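Marble Floor Care — Frequently Asked Questions

How often should I mop polished marble?
Once a week is enough for most homes. Dust mop in between, more often near the front door. Grit does more damage than foot traffic.

Which cleaner should I use?
A pH-neutral stone soap. Gralik is the one we stock, and a 9-ounce bottle makes several buckets. Keep vinegar, lemon and bathroom sprays off the floor — they etch the polish, and a dull spot can't be mopped away.

Does gray marble hide streaks?
Less than people expect. On large glossy tiles with white veining, leftover soap dries into a film. Change the water when it looks cloudy and buff with a dry microfiber cloth.

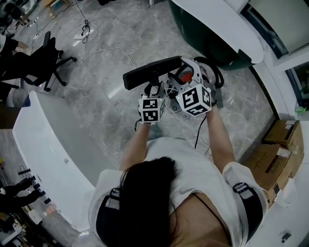 Geeta Kushwaha wrote in to say that the grout lines gave her more trouble than the tiles, and that a soft toothbrush with plain warm water got them clean without any soap at all.

Can I use a steam mop?
No. Heat and moisture can get into the grout and loosen it over time.

When does the floor need repolishing?
A busy hallway may need it after about 11 years. Pads up to 3350 grit are sold at our Merkitley store.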